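Category: Incident Response > Email and Phishing

plorkley_secops
Members are advised that a credential phishing message is circulating among municipal offices in the Bruvside area. The message carries the subject line "Revised leave schedule, June" and contains a link to a copied sign-in page. Our mail gateway held 2456 copies before 9:40 a.m. A further 59 reached user inboxes and have been withdrawn.

s.bogdan
Thank you for the notice. Tedness received the same message from a different sender address. We have blocked the sending domain and reset the passwords of all staff who opened the link.
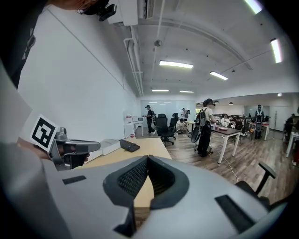

macbrayne_it
Is a password reset enough for an account that entered its details on the copied page?

s.bogdan
A reset must be accompanied by the closing of all active sessions and a review of mailbox forwarding rules. Two of our accounts had a new rule that moved replies to the archive folder.

macbrayne_it
I must disagree with blocking by domain. The sender changed domains twice in our logs, and the block list now holds 3731 entries that no one reviews. Filtering on the link pattern is the better measure.

plorkley_secops
Both measures are permitted under our policy. The domain block remains in place here until the review is complete.

s.bogdan
I do not share the objection. Our list is cleared every quarter and has never passed 3000 entries. I will send the link pattern to any member who requests it by private message.

Safta Bogdan
Information Security Office, Tedness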